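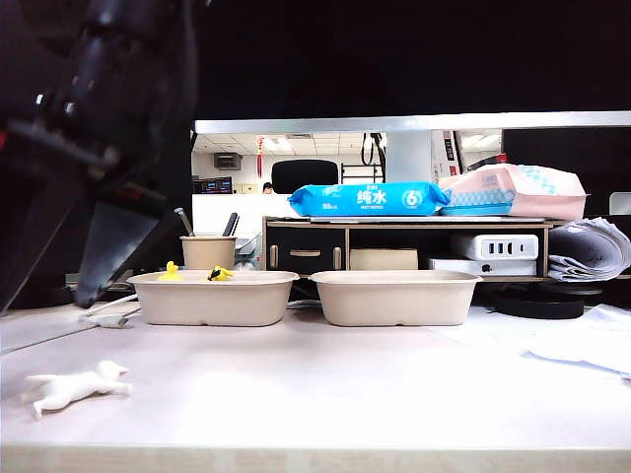

Tegwen Prothero wrote to us that sorting small toys into boxes sounds easy until you must do it for a whole morning, and she would do it again. We are now looking for 11 more people for the November sessions at Kevov. You sit at a desk and put small things — toys, pens, cables — into pulp containers, then take them out again. One session is 50 minutes, with a break after it. No experience is needed, but you must be over 18. Please write to Kevov reception and say which mornings you are free.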